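4. Classroom trials and what they can support

The student team at Trillinell set out to show that a two-armed robot trained by undergraduates could fold a garment. The project report from Brondutdale repeats the claim in its first paragraph. We are less sure. A single garment on a bright white table is a narrow test, and most of the recorded attempts come from one operator.

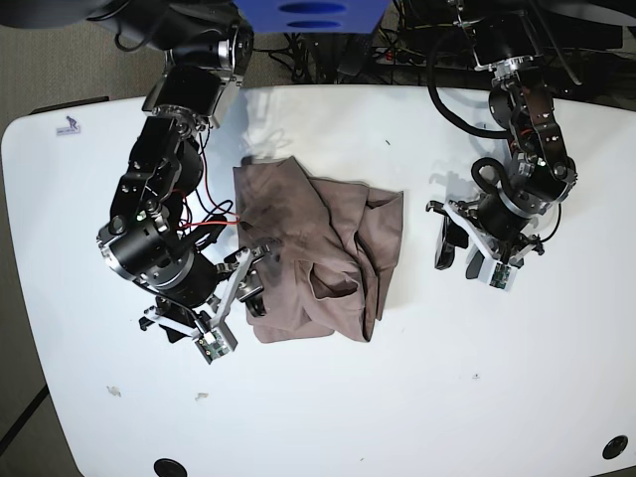
The team logged 742 attempts between the start of term and March. Of these, 270 were scored as successes, but the scoring rule changed partway through, and the earlier runs were never rescored. A fold that left one corner turned under passed in the first version of the rule and failed in the second. Pooling the two sets, as the report does, seems hard to defend.

The wrist views raise a separate problem. Students treated them as the main evidence of grasp quality, yet much of what matters happens under the cloth.
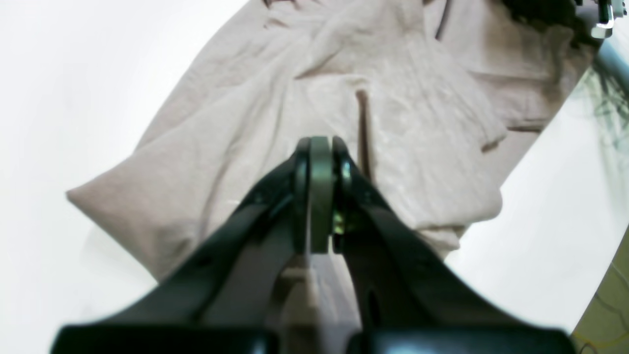 Figure 3. Wrist view of the gripper and the crumpled garment.

We asked two members of the club to label the same clips without talking to each other. They disagreed most often on whether the fingers held one layer or two, and the policy was trained on those labels. 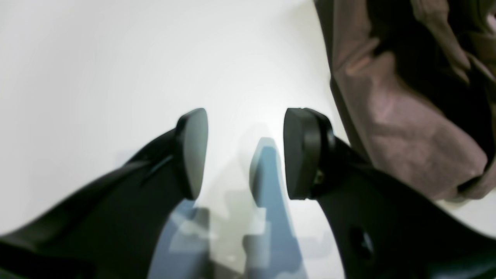

Does a higher success rate in the later runs mean the policy improved?
Only if the starting state of the cloth stayed equally hard, and no record was kept of that.

The Rimamport club, working from the same course notes, reported a similar gain and the same gap in its records. Two groups with one blind spot do not confirm each other.
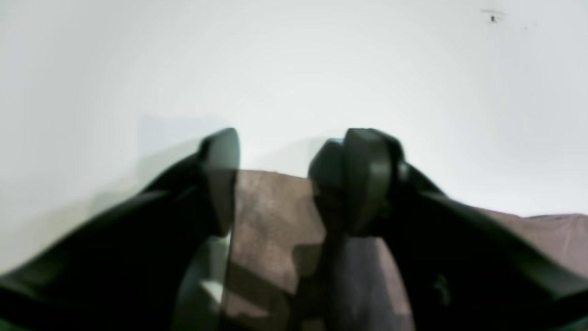 Lumturie Ionescu
Course Instructor, Stojanovska Robotics Program

4.1 Remarks on the training set

The 1,618 clips given to the students were trimmed by hand before release. I did some of that trimming myself, and I would not do it again. Pauses and failed reaches were taken out to save storage, so the policy saw very few examples of recovery. Its habit of closing on nothing and carrying on may come from there, though we have not tested this.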